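Two-arm table station: planning the purchase
Photo gallery, updated 4/27/19

We are a small workshop, and in October we must decide which equipment we will buy for the dish sorting work. Eimear Keogh asked me to put the material on one page, so that everybody who signs the budget can see what is discussed. The prices from Lomis and Plirkar are still with Orla Carroll and will be added when both are complete.

1. The station

The arms are the largest part of the cost, but the small parts should also have their own line in the budget. In the first draft we forgot the cables, the mounting plates and the screws. Treasa McGrath has now put 275 dollars for these, and I believe it is a fair amount for one station. The wall panels are a separate order.

Two arms share one rail at the front, with plates in different colours and patterns on a flowered mat. The dark teal tray stands at the back, with one plate in it.
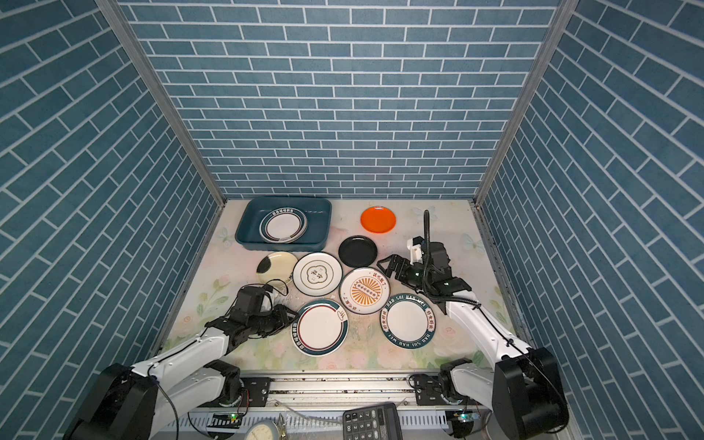 2. Plates and trays

Please do not buy one matching set. We would like mixed plates: plain ones, printed ones, light and dark. A plain black plate and a white one with a printed rim are different tasks for the camera, and both will come to us in daily work. Pádraig Moriarty found a second-hand dealer who sells mixed plates by the box, 17 dollars each box. We need 4 boxes. Trays should have raised sides.

3. Grippers and spare parts

Two-finger grippers are what we ask for on both arms. Zerkach offers a spare set of fingers for 75 dollars, and I recommend to order one set with the first delivery. Shipping later costs more than the part.

4. Still open

Does the floor mat belong to the equipment budget or to consumables? Dymphna Mac Suibhne prefers consumables, as it will be changed often. Also, the service contract from Mac Mathúna covers the arms but does not mention the rail. I have written to them and wait for the answer.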